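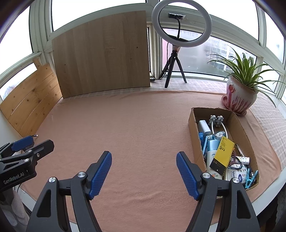
Ernska replied overnight that the haze in our last drum is residual wax, that they see the same in their own oil when the hold is cut short, and that they don't accept it as moisture from the biomass. They would like us to repeat the winterisation colder and longer before they look at a credit.

29 September 2018
Winterisation of hemp crude, repeat with four lots
Extraction room, Cevville

Purpose. Find out whether the cloudiness in the April retention samples is wax carried through at minus 20, and whether the solvent ratio makes any difference worth paying for. Previous entry on this was too thin to use: one lot, no wax weight, filter paper not recorded.

Starting material. 1,000 g crude from the Colombo lot, ethanol extraction, already stripped. Dark green-brown, stiff at room temperature, pours at 50. Warmed the whole lot in one vessel and stirred it before dividing, as the wax settles in the tub and last time the bottom portion was clearly heavier than the top. Not decarboxylated. Decarb comes after wax removal on this run so that we are not boiling off carbon dioxide with residual solvent in the pot.

Split into four lots of 250 g each, by weight, into flasks on the large balance.

Lot 1. 5 ml ethanol per g, minus 20, 30 hours
Lot 2. 10 ml per g, minus 20, 30 hours
Lot 3. 5 ml per g, minus 40, 30 hours
Lot 4. 10 ml per g, minus 40, 30 hours

Same hold time for all four so that temperature and ratio are the only things moved on purpose. The old procedure says overnight, which in practice has meant anything from 11 hours to a full day depending on who loaded the freezer. That needs a number in it.

Dissolving. Ethanol warmed to 40 and added to warm crude with stirring. Lots 2 and 4 went in cleanly. Lots 1 and 3 left a skin on the wall which took a further ten minutes to lift. No undissolved material visible in any flask against the lamp before they went into the cold.

Cold hold. Lots 1 and 2 in the chest freezer, lots 3 and 4 in the Pratitz upright. Probe in a dummy flask of plain ethanol in each. The chest freezer held between minus 19 and minus 22. The Pratitz read minus 40 on its own display but the dummy flask never got below minus 37, and it took most of the first afternoon to get there. Treat "minus 40" everywhere in this entry as minus 37 in the liquid. Display offset should be written on the door.

Filtration. Buchner, 11 micron paper first, then a finer paper over the same funnel. Funnel and receiving flask chilled with the lot they were used for. Wash with a small volume of ethanol at the same temperature as the lot, kept the same for all four.

Lot 1: slow but steady. Cake pale, slightly greasy, came off the paper in one piece.
Lot 2: fastest of the four. Thin cake.
Lot 3: very slow. Paper blinded twice and was changed both times. The papers were scraped and the scrapings added to the cake, but some wax stayed in the fibres and will be in the loss figure.
Lot 4: acceptable. One paper change.

Lot 3 was out of the cold for longer than I would like and the funnel wall was no longer frosted when the last of it went through. Some wax probably went back into solution at that point. It still gave the heaviest cake, so the effect can't be large, but the true figure for lot 3 is likely to be higher than the one below.

Wax cakes dried under vacuum to constant weight. Filtrates stripped on the rotary evaporator, bath 45, then held under vacuum until the weight stopped moving between two readings.

Weights, g

Lot 1. wax 13.0, oil 231.5, unaccounted 5.5
Lot 2. wax 10.5, oil 233.0, unaccounted 6.5
Lot 3. wax 18.5, oil 225.5, unaccounted 6.0
Lot 4. wax 17.0, oil 226.0, unaccounted 7.0
Totals. wax 59.0, oil 916.0, unaccounted 25.0

The totals close on the starting weight, as they must given how the last column is worked out. The unaccounted part is glass, paper and transfer, plus whatever solvent was still in the crude at the start. I did not do a loss on drying on the crude. Should have.

As percentage of lot weight the wax is 5.2, 4.2, 7.4 and 6.8. Temperature matters much more than ratio. Going from 5 to 10 ml per g costs a little wax at both temperatures, which is what one would expect from having twice the solvent to dissolve it in. Against that the filtration is far easier.

Clarity check. Small portion of each oil warmed, mixed, put in a clear vial and left at 4. Read against a printed line on white card.

Lot 1: hazy, line visible but soft
Lot 2: hazy, slightly worse than lot 1
Lot 3: clear
Lot 4: clear, with a faint bloom at the very bottom of the vial when tilted

The April retention sample put alongside looks like lot 2. It was run at minus 20 with a high ratio, as far as the batch sheet can be read, so that is consistent.

Moisture. Ernska's point that it isn't water is supported so far. Warming the hazy vials to 50 cleared them completely and cooling brought the haze back in the same place, which is how wax behaves. A Karl Fischer figure would settle it, but our titrator is still away. Keep a sealed vial of lots 1 and 4 for when it comes back.

Potency. Not done. Samples of all four oils and all four cakes are bagged for the outside lab. The cakes matter as much as the oils: if the colder hold is dropping cannabinoid into the wax we would see it there first. Lot 3 cake looked a shade darker than the others and felt tackier, and I suspect retained oil from poor washing. It would not take much retained oil to account for the difference between lots 3 and 4.

Solvent. Recovered ethanol from the strip was combined, weighed and put in the reuse drum. Hydrometer reading is slightly down on fresh. Reused ethanol has so far only gone back into extraction, never into winterisation, and I would leave it like that. Water in the winterisation solvent changes what drops out, and we would be back to arguing about the cause of the haze with two variables in it.

Scale-up notes. The production vessel takes 3,000 g crude at 5 ml per g with headroom. At 10 ml per g it will not, and the batch would have to be halved. Two half batches at the longer hold tie up the cold store for the best part of three days. Options as I see them:

Run 5 ml per g cold and accept slow filtration. Would need a jacketed funnel or a filter press. The open Buchner is no use at this size, lot 3 was bad enough at 250 g.

Run something between the two. 7 ml per g has not been tried. It would fit the vessel with a slightly smaller charge.

Two-stage: minus 20 first, filter off the bulk of the wax on the coarse paper, then cold hold on the filtrate. More handling, but the second filtration should be light. The loss on glassware is taken twice.

I favour trying 7 ml per g first as it changes least. Pratitz have quoted for the jacketed funnel and the quote runs out before we would have results, so it will have to be asked for again.

Corrections to the procedure, for whoever types it up:
Replace "overnight" with a stated hold in hours.
State the temperature as measured in a dummy flask, not as shown on the display.
Record the paper grade and the number of changes.
Dry and weigh the wax every time. It goes in the bin at present and it is the only quick check we have on whether a batch has been properly dewaxed.
Chill the wash ethanol. The sheet says "cold" and room-temperature solvent has been used at least once.

Things that went wrong. Vacuum pump oil was cloudy at the end of the lot 3 strip and was changed before lot 4. The cold trap had been let run low on dry ice. Tare on the lot 2 receiving flask was written on tape which came off in the bath; the flask was cleaned, dried and weighed again after the oil was out, so the oil figure for lot 2 is by difference with the later tare. I trust it to half a gram.

Storage. All four oils in amber glass, nitrogen over the top, second shelf of the fridge at Cevville. Cakes in the freezer, labelled by lot number. Unused crude: none.

To do
Send samples out, with the two April retentions in the same parcel.
Order 11 micron paper in the larger diameter, one box left.
Loss on drying on the next crude before anything else is done to it.
7 ml per g lot at minus 37, same hold, duplicate if there is enough material.
Reply to Ernska with the wax weights and the clarity results. Do not send percentages for cannabinoid until the outside lab has reported. Say that the colder hold does clear it, that a minus 20 hold of 30 hours does not, and ask what temperature they measure in the liquid at their end.

Vials rechecked before leaving. Lot 3 still clear. Bloom in lot 4 unchanged. Lot 1 has started to settle, with a thin white layer on the base.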